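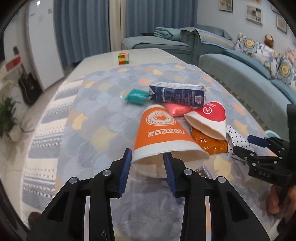

Ticket: Atum boiler loses pressure overnight
Opened by: Caoimhe Cronin
Status: open

Hi again! Me with the sulking Atum. It was topped up on Monday night and by breakfast the display had dropped and it was flashing fault 39, so no hot water and a very chilly kitchen.

What I've tried so far: bled every radiator (got a good hiss out of the landing one, nothing from the rest), checked under the valves with dry kitchen roll, and switched the whole thing off at the wall for 3 minutes like Simin Akbari told me to on the phone. It came back on, ran happily for 2 hours, then the same fault again. I've also felt along the pipe behind the washing machine as far as my arm goes, which isn't far!

Reply from Behrouz Zarei, Clinon Heating:
Thanks Caoimhe. Please close the filling loop fully at both ends and tell us what the pressure does with the heating off.
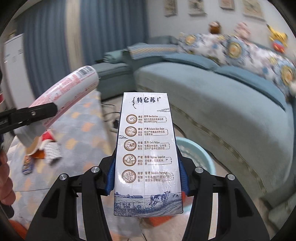
Right, filling loop done, both ends, and one of them wasn't quite shut (sorry). Pressure has still gone down, only slower this time. I left it off all night and kept myself going with warm drinks off the hob. The milk is the tall white carton with the little clouds on it, and the side has a bit headed Cow's Welfare, so somewhere there are cows being kept cosier than me. Anyway, I've put a jug under the outside overflow pipe and there's water in it this morning, so could it be the relief valve? Nasrin next door had hers changed in May and paid 800 for the valve and vessel together, and I'd like a price before anyone comes out please.

I'm in all day Friday, use the side gate.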